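## 4. Changes to bench work after the introduction of the arm

### 4.1 Setting and division of tasks

The laboratory at Okafor runs plate-based assays for outside clients and keeps a bench staff of nine. Before the change, each technician prepared their own consumables at the start of a run: fetching tip boxes, opening them, putting them on the deck and clearing them away when empty. Staff called this "feeding". It had no line in the work schedule and was shared out by habit, with the newest person usually doing most of it.

The arm was brought in to take over feeding on two of the benches. The supplier, Rimero, delivered the control software together with a simulated model of the work cell, in which box positions and gripper approaches could be tried before they were used at the bench. The simulation was meant for the engineers. In practice the technicians used it heavily, and much of what follows concerns the work that grew up around it. 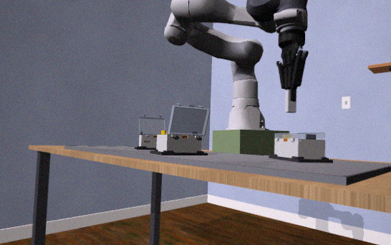 Our first round of interviews took place in the weeks before the arm went into service, and the second ended on 16/09/2022. We spoke to all nine technicians, the bench supervisor, Nneka Okonkwo, and the two engineers responsible for the cell. We also read the shift log, which held 3007 entries for the period, and coded 300 of them by hand. Hauwa Akande and Jummai Fashola coded the same entries separately and settled differences by discussion.

### 4.2 Work that went away

The technicians agreed on what they no longer did. They did not leave the bench in the middle of a run to get tips, and they did not bend to the lower racks. Several said their wrists were less sore by the end of a week. One technician, with eleven years at the bench, put it this way:

> "I used to open lids all day. I didn't think of it as a job until it stopped."

Feeding had also given people a reason to walk about. Four of the technicians mentioned that they now spoke less to colleagues on the far benches. The supervisor had noticed the same thing and moved the morning briefing from her office to the bench area in response. Views on the briefing were mixed, mainly on account of the noise.

### 4.3 Work that appeared

The arm depends on boxes being where the cell model says they are, and on lids being in the state the program expects. A person who finds a box slightly turned, or a lid half down, corrects it without stopping. The arm has no such habit, and a share of the technicians' time went into preparing the table for it. Of the coded log entries, 260 mentioned the position of a box or the state of a lid. Many are very short ("lid, bench 2", "box turned again"), and we could not always tell whether the arm had stopped or a person had stepped in first.

A second new task was checking approaches in the simulated cell. When a layout was altered, someone had to look at it from the gripper's side and judge whether the fingers had room beside the open lid. The engineers had expected to do this themselves. By the second round of interviews, three technicians were doing it routinely, and the engineers had stopped asking to be told. The technicians were quicker at it, in the engineers' own view, as they knew which boxes tended to be placed badly and by whom.

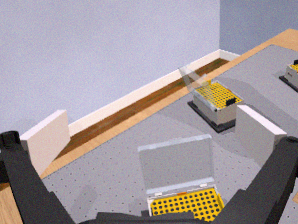 *Figure 2. Simulated work cell seen from the gripper, with tip boxes on the perforated table and two lids open.*

None of the three had been given time for this work in the schedule. One did it during breaks. Another, Yetunde Wike, asked for it to be written into her job description and was told that the matter would be looked at in November. The supervisor supported the request but pointed out that the grading scheme had no heading under which it could be placed. At the time of writing it was still recorded as "general bench duties", the same heading that had covered feeding.

### 4.4 Who is asked when something goes wrong

Before the arm, a shortage of tips was the fault of whoever was at the bench, and it was dealt with there. After it, responsibility was less clear. Technicians described calling the engineers over faults that they could have cleared themselves, for fear of being blamed if the arm was then found out of position. The engineers described being called to a bench to close a lid.

A written rule was agreed in the fourth week. Technicians may pause the arm, move any box or lid and restart, but they may not change a taught position. Most of those we spoke to found the rule workable. Two thought it put the line in the wrong place, given that the people checking approaches in the simulated cell were already suggesting new positions, which an engineer then entered under his own login.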